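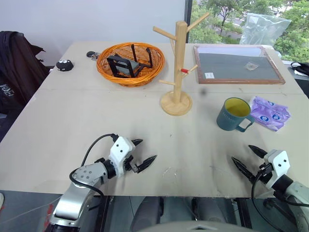

Nelly Inga wants to know if a mug tree will tip over once you hang a heavy mug on one side. Hers did, twice, and she's gone back to stacking.

Mug trees and small kitchen stuff: your questions

Will it tip?
Can do, if you load one side first. Heaviest mug on a low peg, next one opposite. Round wooden base like ours is fine on a flat table. Not on a tea towel.

How much wieght does a peg take?
300 grams is our limit for the Prastness tree. Big soup mugs, no. Put those on the shelf.

Handle won't go over the peg?
Small handles are a pain. Try the top pegs, or sell us the mug back (unused, receipt, 10 days).

Can I wash the wood?
Damp cloth, dry it right after. No dishwasher. Dull after a while? Bit of mineral oil, leave overnight.

Do teal mugs with the yellow inside stain?
Tea, yes, a little. Baking soda paste, rub, rinse. Not bleach please.

Wicker baskets, what for?
Whatever. Napkins, fruit, keys. Shallow round ones are no good for onions, they roll out. Crumbs in the weave, use an old toothbrush.

Do you ship?
Yes, flat $10. Mugs get wrapped one by one so allow 2 extra days. Closed first week of August.

Peg came loose?
Wood glue, small drop, leave it overnight. Still wobbly, email Hernán at the shop and he'll send a new peg, no charge.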